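Thread: two weeks swapping grippers on the same arm, same table, same task. Posting the results here because the bench notes are unreadable to anyone but me.

The task is confectionery packing. Pick up a chocolate, put it in a paper cup, don't mark the chocolate, don't crush the cup. Sounds trivial. It covers most of the things parallel grippers are bad at.

Candidates: the stock fingers that came with the Montes arm, a set of soft silicone fingers from Plillovum, a small suction tool from Skakov, and a pair of wide black pads on the Dostach parallel gripper. All four driven by the same controller, same approach speed, same wrist camera where it would fit.

Protocol: 100 attempts per gripper, teleoperated by one person (me), mixed shapes. A pick counts if the piece ends up seated in a cup, upright enough to stay there, with no visible dent. Anything dropped, tilted over the rim or scarred is a fail. No second tries.

Stock fingers first. Rigid, narrow, good force at the tip. They are fine on cubes and hopeless on truffles. A rounded piece touches each finger at one small point and rolls out as soon as the wrist turns. Closing harder stops the roll and leaves two neat flats on the truffle, which counts as a fail.

They also have one real strength: they fit between neighbours. If the cups are crowded, narrow fingers are the only ones that go in and come out without dragging the next cup along. Keep that in mind for later.

Silicone fingers second. Kind to the surface, no marks at all. The trouble is knowing where the piece is. The fingers bend by a different amount each time, so the chocolate sits a little off from where the controller thinks it is. On an open plate you wouldn't care. Over a cup you do.

Suction third. Works well on any flat, clean top face. Textured tops leak. Truffles leak. Cocoa dust got into the line on Thursday and the flow reading drifted for the rest of the session. I cleaned it and repeated the run. Same pattern, fewer odd readings.

Then the wide pads. Rough, foam-like surface, thin raised edge along the inside. I expected them to be too bulky for this and nearly left them out.

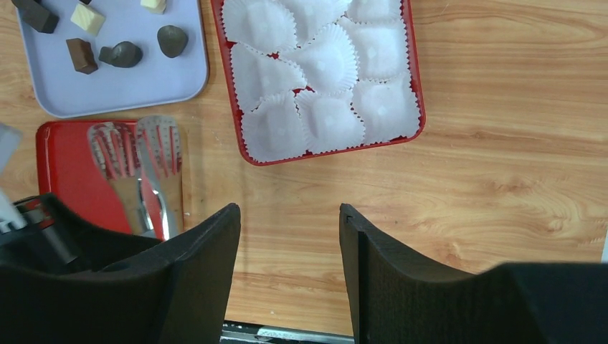
Reply from the thread: wouldn't the pads just flatten the paper cups on the way down? At that width you must be touching the ones either side every time.

Every time, no. Often, yes. With the cups packed edge to edge on a tray, the pads catch a neighbouring rim unless you release from higher up. Releasing higher means the piece can land tilted. So you trade crushed paper against bad seating.

What worked better was changing the order. Fill the far row first and come towards the arm, so the gripper always backs out over cups that are still empty. An empty cup that gets nudged can be pushed back. A filled one that gets nudged tips its contents into its neighbour.

Result for the pads: 81 clean placements out of 100. Best of the set. The stock fingers came second on cubes taken alone and last once truffles were included. I'm not posting the silicone and suction totals yet – the repeat run for suction used a different tray layout and I want them on equal terms first.

Where the pads lost points: small fragments. Anything thin and broken lies below the useful part of the pad, and you end up pressing the pad tips into the tray to reach it. I counted those as fails. A person packing by hand would simply skip them.

Note on force. The Dostach lets you set a closing limit in steps. I settled on step 4 for solid pieces. Step 6 holds everything and marks most of it. Below 4 the cubes are fine but the rounder pieces slip during the lift. The margin is narrow and it moves with room temperature, so check it again after lunch if your bench is near a window.

Note on the camera. Mounted at the wrist, looking down past the fingers, you get a good view of the gap right up until the pads reach the cup. Then the pads hide the one thing you want to see. With the stock fingers this is much less of a problem. For the last part of the move I steer by the cup rim on the far side and ignore the near one.

A second fixed camera to the side would help. I have a mount for it but no spare port on the controller, so that is next month's problem.

Note on contrast. Dark pieces against black pads are hard work on a small monitor. White chocolate is easy to follow. Dark chocolate vanishes as the pads close and you are judging by finger position alone. Raising the exposure helped the dark pieces and washed out the paper cups, so I put it back.

Cleaning: the pads hold on to crumbs. I brush them between runs and wash them at the end of the day. The stock fingers take one wipe. If you did this for real food you would need a cover over the pads, and I haven't tested what a cover does to the grip.

Next: pads cut down to half width, same surface. If they keep the hold on truffles and stop catching the cups, that settles it for this task. If the hold goes, I'll try the narrow stock fingers with a strip of the same foam stuck on.

Logs and controller settings go up once I've tidied the file names. Ask below if you want the step values for a different arm.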